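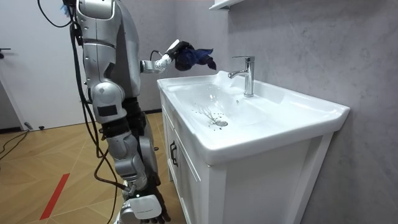

4장. 세면대 닦기 과제의 시연 수집

이 장에서는 Demley 수집 도구로 세면대 닦기 시연을 모으는 순서를 안내해 드립니다. 3장의 팔 영점 맞추기를 아직 마치지 않으셨다면 번거로우시더라도 먼저 다녀와 주세요. 처음 하시는 분은 한 회 한 회가 꽤 길게 느껴지실 텐데, 천천히 하셔도 괜찮습니다.

4.1 시작하기 전에

1. 로봇을 세면대 옆에 세우고, 바닥 테이프를 기준으로 발 위치를 맞춥니다.
2. 등 쪽 케이블이 팔꿈치나 손목에 걸리지 않는지 팔을 한 번 크게 움직여 확인합니다.
3. 배수구 둘레에 시험용 얼룩을 묻힙니다. 매번 똑같은 모양으로 만들려고 애쓰지 마시고, 왼쪽에 몰린 날도 있고 오른쪽으로 번진 날도 있게 두세요.
4. Flotetent 화면에서 새 묶음을 만들고 과제 이름을 고릅니다. 묶음 하나에는 99회까지 담을 수 있습니다.

주의: 케이블이 팽팽한 상태로 조종을 시작하지 마십시오. 손목 쪽 커넥터가 빠지면 그 회의 관절 기록은 되살릴 수 없습니다.

4.2 시연 기록하기

1. 천을 로봇 손에 쥐여 주고, 손가락이 천을 충분히 물었는지 살짝 당겨 봅니다.
2. 조종석에서 기록 단추를 누르고 신호음을 기다립니다. 신호음 전의 움직임은 저장되지 않습니다.
3. 팔을 세면대 위로 옮긴 다음 천을 안쪽으로 천천히 내립니다. 수도꼭지 옆을 지날 때는 평소보다 조금 더 느긋하게 움직여 주세요.

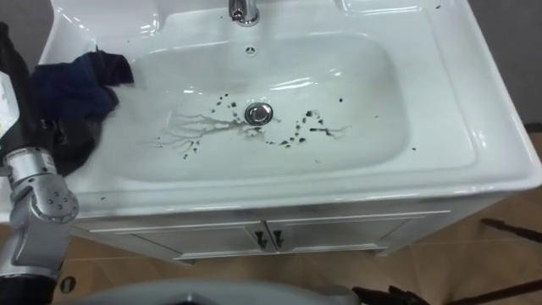 4. 얼룩이 있는 쪽으로 천을 가져가 바깥에서 배수구 방향으로 쓸어 줍니다. 한 번에 다 지우지 못하셔도 기록을 끊지 말고 이어서 닦으시면 됩니다. 다시 닦는 동작도 학습에는 아주 반가운 재료랍니다.
5. 다 닦으셨으면 팔을 들어 세면대 밖으로 빼고 종료 단추를 누릅니다.
6. 결과를 '성공', '일부', '실패' 중에서 고릅니다. 망설여질 때는 '일부'로 두시고 메모 칸에 한 줄만 남겨 주세요.

참고: 머리 카메라 화면에서는 로봇 몸통과 반대쪽 손이 아래쪽에 걸려 보일 수 있습니다. 정상이니 카메라 각도를 바꾸지 마세요. 묶음 중간에 각도가 달라지면 앞서 모은 회차와 함께 쓰기가 어려워집니다.

4.3 저장과 전송

6회마다 한 번씩 조종을 멈추고 마지막 회를 재생해 보시기를 권합니다. 고정 카메라와 머리 카메라의 시각 차이가 200밀리초를 넘으면 Flotetent가 해당 회차를 노란색으로 표시합니다. 노란 회차는 지우지 말고 그대로 두시면 Trujillo 서버로 보낸 뒤 다시 맞춰 볼 수 있습니다.

주의: 전송 중에는 로봇 전원을 내리지 마십시오. 전송이 끊겼다면 같은 묶음을 새로 만들지 말고 '이어 보내기'를 누르십시오.

모인 시연이 800회가 되면 5장으로 넘어가 첫 학습을 돌려 보실 수 있습니다.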